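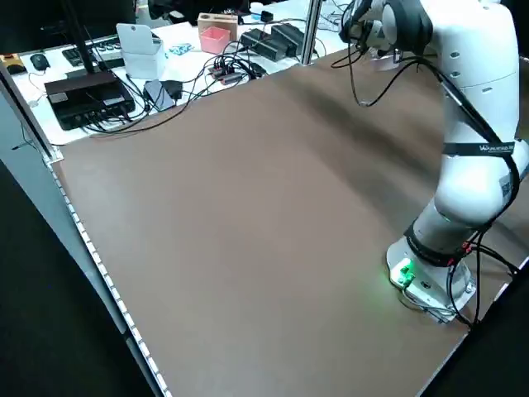 Start with the table

Take everything off the top and wipe it from the far edge toward you. Let it dry for 3 minutes before you set anything back.

Plastic bowls

Thin bowls hold odors. Soak them in warm water and a spoonful of baking soda – the inside matters most.
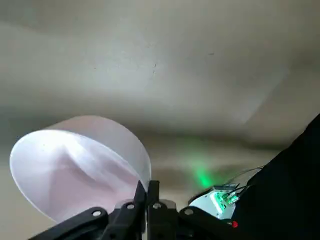
Pill bottles

Keep the cap on while you sort, and read each label before you decide where it goes.
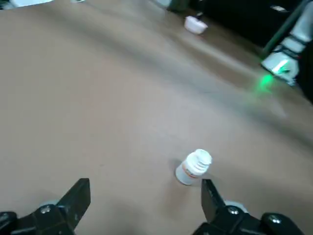
Can I reuse an empty pill bottle?
Wash it, peel off the label and use it for screws or pins, never for food.

Small things get lost next to big ones, so leave space between them.

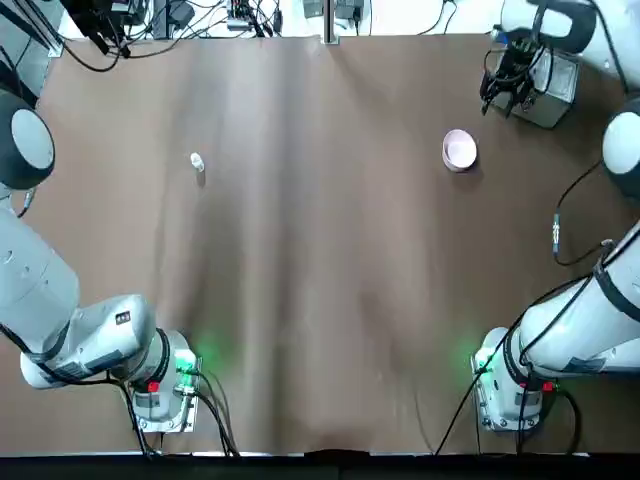
Put the bowls away first, then the bottles.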